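Clonirside Athletics Stadium: Technical FAQ

Who manages the venue?
The stadium is managed by Avumar under a lease from the town. Technical questions go to Dalva Sales, venue operations.

How many lanes does the track have?
Eight on the oval and nine on the home straight. The surface is relaid in sections, starting with the Ross Bend.

Can the infield be used for throws and football on the same day?
Yes, with a changeover of 60 minutes. The hammer cage has to be lowered and locked before goals are brought in.

What is the longest spike allowed?
Spikes are limited to the length posted at the call room. Needle spikes are not accepted.

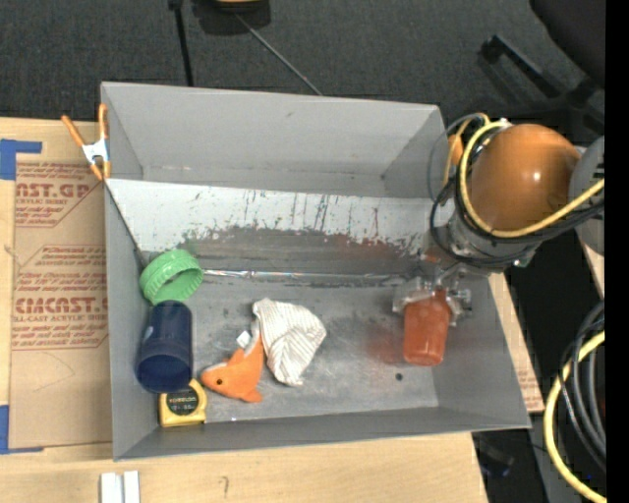 Gray bin with a green ribbed lid

Where do warm-ups take place?
On the Vekia track, behind the east stand. It closes to athletes 22 minutes before the first event - later entry is by the call room only.

Is the roof fixed?
The west stand roof is fixed. The east stand is uncovered, and 50 of its seats can be removed for camera platforms.

When is the stadium closed for maintenance?
In June. Gate 2 stays open for deliveries during that period, and the office can be reached by phone until 4 p.m.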